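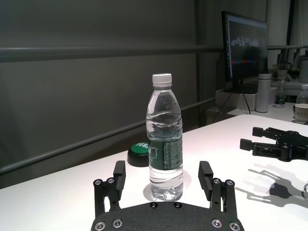 Maja Baran asks whether a drink can stay on the table while the surface is being set up. It can, as long as the cap is screwed down and the bottle stands upright.

4.2 Setting out the Remia table

1. Wipe the white top with a dry cloth. Let any cleaner evaporate before you put things on it.

2. Stand the water bottle on the flat part of the top, away from the far edge. Turn the cap until it stops.

3. Place the round button on its black base with the green dome facing up. Press TEST once and let go.

4. Check that you can still reach the dome with the bottle in place. If you can't, move the bottle – not the button.

Note: A clear bottle is hard to see against a white top under bright overhead light. Choose one with a dark label, or dim the lights.

Note: The top is rated for 100 pounds, spread evenly. Order code for a replacement top is 1039.

CAUTION: Do not leave an open bottle next to the button. Water can get in under the dome.

CAUTION: Do not use solvent cleaners on the top. They leave dull patches that can't be polished out.

For the height of the legs, see section 4.3.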